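ひらいたデスクトップ、メモリまわりの写真ギャラリー

2019-05-11 更新

こんにちは、Hoduraという小さなブログをやっている者です。今回は写真多めのページ! 黒いタワー型のデスクトップパソコンを寝かせて、側板を外して、中をじっくり眺めました。お目当てはメモリとその周辺です。わたし、新しいピカピカのケースよりも、こういう仕事場で長く働いていそうな四角い箱のほうが断然好きなんですよね(共感してくれる人、いますか?)。

ふだんFlusvilleの古い機材の集まりに顔を出していて、そこでも話題になるのはCPUやグラフィックの話ばかり。メモリは「挿せば終わり」と思われがちです。でも基板の上でいちばん人の手が触れる部品って、たぶんメモリなんじゃないかなあ。増やしたり、抜いたり、挿し直したり。そういうわけで、メモリ好きの目線で並べていきます。

まずは全景から。青いメモリが一枚、マザーボードの上まで来ているところです。電源は灰色の箱で、そこから黄色やオレンジや赤の線がもしゃもしゃ伸びていて、このもしゃもしゃ感がたまりません。最近のケースだと配線は裏に隠してしまうので、開けてもちょっと物足りないんです。
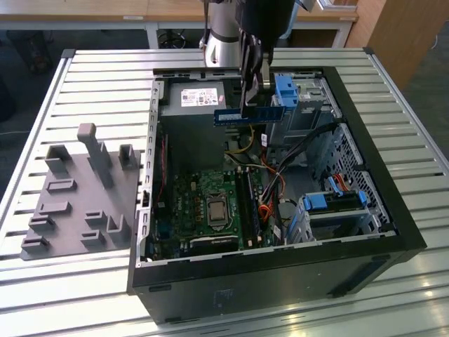 メモリを挿すとき、向きはどうやって見分ければいいですか?

端子の並びの途中にある切り欠きを見てください。真ん中から少しずれた位置にあって、スロット側の出っ張りと合う向きが正解です。合っていないときは絶対に押し込まないこと。わたしは昔これで一枚だめにしました……。

向きの話はほんとうによく聞かれるので、先に書いておきました。もうひとつよく聞かれるのが、側板を外したあとの置き方。立てたまま作業する人もいますが、わたしは断然「寝かせる派」です。基板が上を向いてくれるので、スロットにまっすぐ力をかけられるし、小さいネジを落としても奥まで転がっていきにくい。あと単純に、眺めるのが楽! お茶は離れたところに置きましょうね。

次はもう少し右側、ドライブのほうまで入った一枚です。青いプラスチックの部品、かわいくないですか。工具なしで触っていいところに色がついている機種は多くて、こういう親切さは業務用っぽい箱ならではだなあと思います。穴のたくさんあいた金属板も好きです。
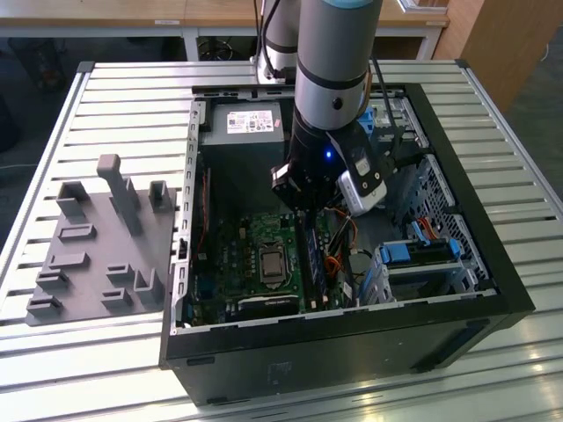
それから配線のこと。寝かせたケースの中でいちばん邪魔をしてくるのはだいたいケーブルの束で、メモリの真上にだらんとかぶさってきます。無理に引っぱるとコネクタのほうが先に音を上げるので、わたしは布のバンドでそっと端に寄せるだけにしています。Vevononという雑貨屋さんで買った、12本入りのやつ。本来は園芸用らしいんですけど、やわらかくて線を傷めにくいし、色が緑なので基板とおそろいです(どうでもいい)。

ほこりが気になる方は、このタイミングで飛ばしておくといいですよ。スロットの溝は特に見落としがちです。わたしはエアダスターを短く3回。長く吹くと冷たい液が出ることがあって、あれは何度やってもひやっとします。綿棒でこするのは、毛が端子に残るのでやめました。

さて、ぐっと寄ります。このページでいちばん見てほしかったのが基板のアップなんです。緑の上に黒くて細長いスロットが斜めに走って、そばには金色の四角いコイルが並んで、なんだか上空から見た町みたい。四角いコイルがビルで、銀色の頭のコンデンサは給水タンク。子どものころ、壊れたラジオの中をのぞいて同じことを考えていました。

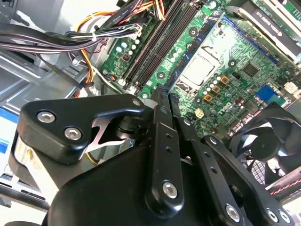 緑の基板とメモリスロット。DELLのロゴも見えます。

ロゴの入った基板って、なぜかうれしくなりませんか。ケースを開けない限り目に入らない場所なのに、ちゃんと名前が入っている。わたしはここを見つけるとつい写真を拡大してしまって、なかなか本題に戻れません。

本題に戻ると、スロットの端にあるラッチ(つめ)です。挿すときは先に開いておいて、メモリの両端を均等に押していくと、つめが起き上がってカチッと閉じる。機種によっては片側しか動かないので、両方とも開くものだと思いこんで力をかけないでくださいね。片方だけ浮いたまま電源を入れて、画面が真っ暗なまま焦る、というのは誰でも一度は通る道だと思います。わたしは一度では済みませんでした!

最後の一枚は、CPUまわりも見える寄りの写真。クーラーのついていないCPUって、銀色の四角がむき出しで、なんだかお風呂あがりみたいで見ていて照れます。細いワイヤーのレバーがくるっと回っているところもぜひ拡大してどうぞ。

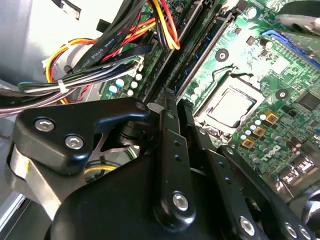 クーラーを外した機械を組み直すときは、古いグリスをきれいに拭いてから新しく塗るのをお忘れなく。メモリの作業だけならクーラーは外さなくて済むことが多いのですが、大きなクーラーだとスロットの上まで張り出していて、どうにもならない場合があります。そういうときはあきらめて、両方まとめて手入れの日にしてしまうのがおすすめ。拭き取りには毛羽の出ない紙を使っています。ティッシュだと細かい繊維が残って、あとで気になって眠れなくなるので……。

写真の感想や「うちの箱も見て!」という自慢は、いつものコメント欄からどうぞ。開けた写真だけで31枚送ってくださった方、全部見ました、最高でした。次の更新は6月、Lüという名前をつけているうちの古いノートパソコンを開ける予定です。あの子は裏ぶたのネジが一本だけなめていて、まずそこからなんですけどね。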